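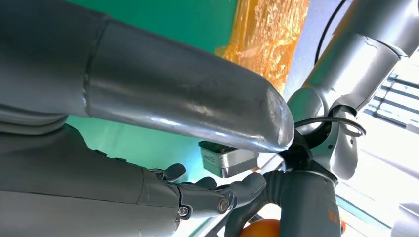 I've wanted to get Ivana Navarrete talking about hands for ages, and in October she finally had a free afternoon at the Pillatetti lab. She's been putting a fingered hand up against the plain two-jaw gripper they've used forever, and she has opinions! I asked about the gray one first, with those soft rounded fingers, and she laughed. "Everybody asks about the fingers. Ask me about the screws. I've had them out so many times I could do it in the dark." (There are two little hex ones on the knuckle housing, and she pointed at both.)

So which one is better? "Depends what you hand it," she said. "The jaws are boring and I love them. For a box, give me the jaws every time. For a sponge, or anything that rolls, I'd pick the fingers. You don't have to line up so carefully."

She runs each hand for 1000 grasps before she'll let herself say anything about it, which sounds like torture to me, but she puts on the radio and gets through it in batches. "Leandro wanted to stop at 24. Twenty-four! You can't tell anything from that, you've just had a good morning."

We got onto cables after that, and I could hardly get her off them. One loop too short and the wrist pulls, one too long and it snags on the elbow. "I lost 8 days to a cable once. I blamed the controller, I blamed the camera, I wrote Bautista a pretty rude email about his code." Did she say sorry? "I bought him lunch."

Next up she's moving the whole comparison over to the Yurt controller, and she's a bit nervous, because the force readings come in on a different scale and all her old settings will have to be redone. I asked how long that takes. "Come back when it's cold out," she said, and went to look for her hex key.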